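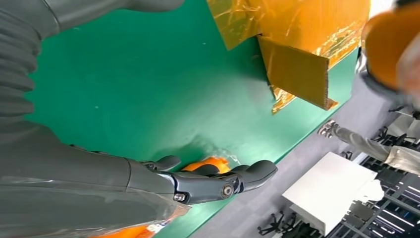
Cómo preparar una caja de cartón para enviar artículos pequeños

Esta guía sirve para envíos de piezas sueltas, cada una en su bolsa de plástico transparente, dentro de una caja de cartón corrugado. Vale igual para un pedido de recambios que para mandar cosas de casa a un familiar.

Material

Caja de cartón corrugado, mejor nueva
Cinta de embalar de 5 cm
Bolsas de plástico transparente
Papel de relleno
Etiquetas blancas adhesivas y rotulador
Tijeras o cúter

1. Despejar la mesa

Deje libre la superficie de trabajo y ponga a un lado lo que va en el envío y al otro la caja. Una mesa de color liso, verde por ejemplo, ayuda a ver las piezas pequeñas. Las cajas que no se usen todavía pueden esperar en el suelo, siempre que no estorben el paso.

2. Revisar la caja

Mire las esquinas. Si una está aplastada, la caja aguanta mal el peso de otras encima y conviene guardarla para uso interno. Compruebe también los bordes de las solapas: si las ondas del corrugado se han hundido en el doblez, la tapa cerrará floja.

3. Reforzar el fondo

Cierre las solapas inferiores, primero las cortas y luego las largas. Ponga una tira de cinta a lo largo de la unión y deje que suba 6 cm por cada lado. Para cargas pesadas, añada dos tiras cruzadas. Nosotros usamos cinta Kusmont; cualquier otra de buena adherencia sirve.

4. Embolsar las piezas

Meta cada artículo en su bolsa y saque el aire con la mano antes de cerrarla. El plástico arrugado no es problema, pero un exceso de bolsa ocupa sitio y tapa la etiqueta. Doble el sobrante por detrás y sujételo con un trozo de cinta.

5. Etiquetar

Pegue la etiqueta blanca en la cara más plana, con la referencia y la cantidad. Escriba antes de pegar. Arvid Eide, que lleva los envíos de Ruvell, repite la referencia en la lista que va dentro de la caja.

6. Llenar

Coloque una capa de papel en el fondo. Lo más pesado va abajo, lo ligero arriba, y en los huecos más papel. Deje 3 cm libres hasta el borde. Al mover la caja con suavidad no debería oírse nada suelto.

7. Cerrar

Baje las solapas y pase la cinta por la unión central. Apriete con la palma desde el centro hacia los extremos. Si quedan burbujas grandes, ponga una segunda tira encima y no intente levantar la primera, que arranca el papel del cartón.

Pese la caja cerrada y anote el peso junto a la dirección.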